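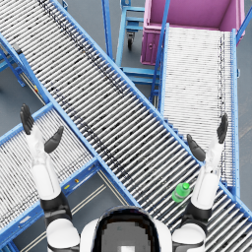

Rendered view: blue-framed roller conveyors meeting at a junction.

Search this forum
Advanced search

Parcel delivery to shared entrances: revised guidance for members
Posted by Trosness_Residents_Office
January, 09:40

Members are advised that the arrangements for parcels at the Trosness buildings will change from the start of next month. Couriers will no longer be permitted to leave items in the ground floor lobbies. Parcels which cannot be handed to the resident will be taken to the collection room at Quansah House, where they will be held for five days and then returned to the sender.

The change follows a review of access to the fire exits. Comments are invited in this thread and will be put before the management board at its next meeting. Members are asked to keep their remarks to the subject of deliveries. Questions on parking should be placed in the parking thread.

Reply from northstair_12
10:15

I wish to record my objection to the five-day limit. Residents who work away, as I do, are frequently absent for a full week. A parcel arriving on the first day of such an absence would be sent back before it could be collected. The former practice at Pamura Court allowed fourteen days, and I am not aware that it caused any difficulty there.

Reply from lowerquay
10:52

With respect to the previous member, the former practice at Pamura Court did cause difficulty. I lived in that building for six years. By the middle of December the store was so full that the door could not be opened fully, and several items were damaged. The fourteen-day rule was kept only on paper.

I support the five-day limit, provided that it is applied evenly and that a written notice is left at the flat on the day the parcel arrives.

Reply from northstair_12
11:20

A notice left at the flat is of little use to a person who is not in the flat.

Reply from Trosness_Residents_Office
11:45

The office can confirm that notice will be given by text message or by email, according to the preference held on file. A paper slip will be left only where no contact details are held. Members may check their details at the office counter or by returning the form sent out with the service charge statement.

Reply from gable_end
13:05

May I ask what provision has been made for large items? The collection room has 120 shelf spaces, none of which would take a flat-packed wardrobe. My neighbour and I carried one up from the lobby last spring, and I should not care to carry one across the courtyard from Quansah House.

Reply from Trosness_Residents_Office
14:10

Items too large for the shelves must be delivered by appointment. The resident should be present to receive them. Jomer, which handles the greater part of deliveries to the estate, has agreed to offer a two-hour window for such items at no extra charge.

Reply from lowerquay
14:32

The Jomer window is welcome. I would ask the board to obtain it in writing.

Reply from northstair_12
16:25

I remain of the view that five days is too short. I would accept ten, and I have asked for the matter to be placed on the agenda. Members who share this view are invited to write to the office before the meeting.

Reply from gable_end
17:50

I have written in support of ten days.

6 people are following this thread
8 replies
Share (3)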